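Revista > Tecnologia > Conversas

Ensinar com as mãos

27/08/2022

Elfriede Brandes recebe-me com um café e um pedido de desculpa pela voz, que anda rouca de tanto falar com gente nova. Coordena na Kelmendi a equipa de demonstrações, ou seja, as pessoas que mostram a um robô como se faz uma coisa antes de o robô a tentar fazer sozinho. Veio da alfaiataria da mãe, passou pela engenharia têxtil e conta tudo isto com muitos desvios, que eu fui deixando correr porque eram bons.

“Comecei com o comando à distância, na Bralletti”, recorda. “Sentava-me com duas alavancas e um ecrã, e o braço, do outro lado da sala, dobrava um guardanapo. Dobrava mal, coitado! A culpa era minha, que não sentia nada nos dedos. Com pano, se não se sente, adivinha-se, e eu adivinhava muito devagar.”

O método que a equipa usa hoje dispensa o braço durante a aula. Quem ensina pega numa pinça em cada mão e faz a tarefa ali mesmo, à mesa, com os marcadores impressos a servirem para o computador saber onde está cada dedo. O pano é o exercício preferido de Elfriede, e também o mais ingrato.
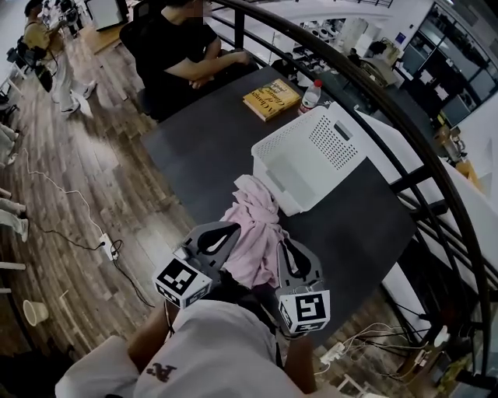

O pano, esse teimoso

“Um cubo é sempre um cubo”, explica, e ri-se. “Um pano nunca está duas vezes da mesma maneira. Posso largá-lo cem vezes e tenho cem panos diferentes. Por isso peço às pessoas que não o arranjem antes de começar, que o deixem cair como calhar, e custa-lhes imenso, sobretudo às arrumadas.”

Pergunto-lhe quantas demonstrações são precisas. No projeto Fletine, que terminou em dezembro, gravaram 1404, e deitaram fora 276. Fala destas últimas com uma ternura que eu não esperava. “Umas tinham a mão à frente do marcador, outras eram só pressa. A pressa vê-se logo: os dedos fecham antes de chegarem ao tecido. E o robô aprende isso também, aprende a nossa impaciência, e depois lá temos nós de a desensinar.”

A quem chega à equipa, dá primeiro uma tarde inteira de pinças, sem gravar nada. Quer que a pessoa se habitue ao peso, que deixe de pensar nos próprios dedos, que descubra que ali só tem dois. Só então passa ao registo. 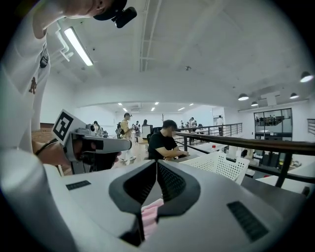
Uma pinça em cada mão e a câmara na pala do boné.

Quis saber se o comando à distância ficou para trás de vez. Elfriede abana a cabeça e demora a responder, a mexer o café que já estava mexido. “Não, não, continuo a gostar dele. Na Bastine, com peças que não se podem tocar, é o que faz sentido, e há colegas meus que conduzem um braço como quem toca piano. Para roupa, toalhas, essas coisas de casa, prefiro ter as mãos perto. Mas pergunte-me outra vez daqui a uns tempos, que eu mudo de opinião com facilidade.”

Antes de me ir embora, ainda quis que eu experimentasse. Levei uma eternidade a levantar um pano pela ponta, e ela ao lado, muito paciente: “Mais baixo. Agora feche. Devagar, devagar... pronto, já o tem.”

14 partilhas · 3 comentários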